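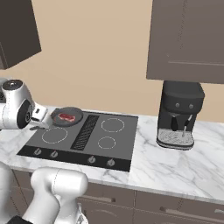
## 6. Recording demonstrations in the simulated kitchen

You have installed Peltell, paired the leader arms, and survived the calibration in Section 5. Now you get to cook, in the sense that nothing will be edible at the end of it.

The kitchen scenes are where most new operators start, and the steak task is where most of them start swearing. It asks the arm to take hold of the frying pan and move it, with the steak aboard, to the large front left burner. A person does this while looking for the salt. Allow an afternoon.

### 6.1 Before you record

1. Sit down. Standing operators drift, and their shoulders give out by the tenth episode.
2. Clamp both leader arms to the desk. The suction feet that came in the Stonside kit are fine for holding down paper.
3. Start the session manager and choose **Kitchen > Cooktop > Pan transfer**.
4. Wait for the status bar to turn green. Yellow means the physics engine is still settling the objects. If you start during yellow, the steak may hop.
5. Hold each leader arm in the rest pose shown on your screen, then press the left pedal once. The simulated arms now follow yours.

> **Caution:** The leader arms are real even though the kitchen isn't. When you press the left pedal they go limp for a moment and then stiffen. Keep coffee, fingers and eyeglasses out of the way.

**Note:** Both arms are live in this task, including the one you aren't using. Park it low on the left with its gripper closed. An idle arm left dangling over the counter will be in every episode you record, and the model will faithfully learn to dangle it.

### 6.2 Recording an episode

1. Press the right pedal to begin. You'll hear one beep.
2. Bring the working arm in from the left at pan height, with the fingers pointing at the rim. Come in level. Diving at the pan from above looks decisive and ends with the pan wearing the gripper as a hat.
3. Stop just short of the rim, a little above the glass. Pause there for a slow breath. The pause gives the trainer a clean boundary between *reach* and *grasp*, and gives you a chance to notice that you're crooked.
4. Lower and open the gripper so that one finger will pass inside the rim and the other outside it.
5. Move forward until the rim is between the fingers, then squeeze the trigger gradually. The force readout should settle at 27. If it climbs past 40, let go and try again.
6. Lift only enough to clear the cooktop. Height buys you nothing here, and the pan will tilt.
7. Carry the pan toward you, to the front left ring. Keep your wrist still and move from the elbow.
8. Set it down, open the fingers, and back out the way you came in.
9. Return to the rest pose and press the right pedal again. Two beeps mean the episode is saved. Three mean it isn't, and the message on screen will tell you why in language only its author could love.

> **Caution:** Don't shake the pan to slide the steak back to the middle. It works beautifully. It also teaches the robot that shaking is part of the recipe, and Normand Girard spent most of one August taking it out of the Cloutier dataset by hand.

### 6.3 What counts as a good episode

Keep the episode if:

- the steak is in the pan at the end, anywhere in the pan, either side up;
- the pan is resting flat and covers some part of the target ring;
- neither arm touched the knobs, the espresso machine or the other arm;
- the whole thing took less than 55 seconds.

Throw it away if you let go and grabbed again more than once. A single regrasp is welcome, and the model needs to see a few recoveries. Tag it **R** in the comment box. Please don't tag it "oops," as there are already several spellings of that in the archive.

The knobs don't do anything in this task. The burners have no heat model and the steak will stay raw for as long as you care to watch it. Operators keep asking, so: there is no setting for medium rare.

### 6.4 How many to record

A full set is 400 episodes, split among as many operators as you can talk into it. Mixed hands are better than one tidy pair. Don't record more than 40 in one sitting. After that people get quick and sloppy and are usually proud of both.

Between episodes the scene resets itself and shifts the pan slightly. Leave this on. Waqas Bhutto turned it off once to save time and produced a policy that could pick up the pan from exactly one spot on Earth.

### 6.5 Common problems

**The gripper passes through the rim.** Collision meshes didn't load. Close the scene, open it again, and delete the episode, however graceful it looked.

**The arm lags behind your hand.** Check that the leader arms are on the Hernau hub and not plugged into the keyboard. Then close your other windows. Yes, that one too.

**The pan slides away when touched.** You're pushing with closed fingers. Go back to step 4 of Section 6.2.

**The arm freezes halfway through a reach.** You've hit a joint limit. Release the left pedal, bring the leader arm back to rest, and approach with the elbow lower.

**The steak is on the floor.** Press **Reset**. Section 7 covers exporting, for those who still have something to export.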